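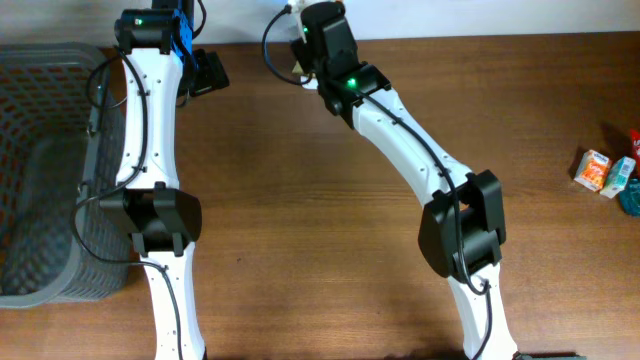

Basket on the table: yes or no?

grirkine_gal
Posted 13th October
I clear the table every night by dumping everything in a laundry basket and sorting it later. Later never comes, ha. Mine's a Jonton and it's great, but does anybody have a better system?

pockets107
Love the basket, but it belongs on the floor! You're giving up a big chunk of table.

grirkine_gal
My back says no to the floor, sorry. Snacks are the worst part anyway.

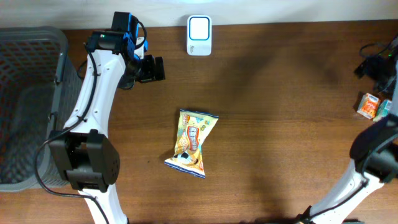
Basket on the left, snack bag still out.

mudroom70
Disagree with pockets. On the floor it turns into a trash can (ask me about last February). I'd get a shallow tray for the small stuff, though, because little things sink straight to the bottom and you never see them again.

grirkine_gal
Ooh, a tray! The pocket tissues are what I lose most.
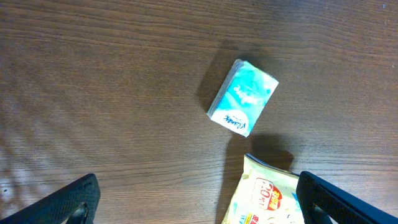 I buy them, they vanish, I buy more. Last time I emptied the basket I had 21 packs in there!!

pockets107
Twenty-one?? OK, get the tray. Urevov has one for 20 bucks. Still say floor for the basket.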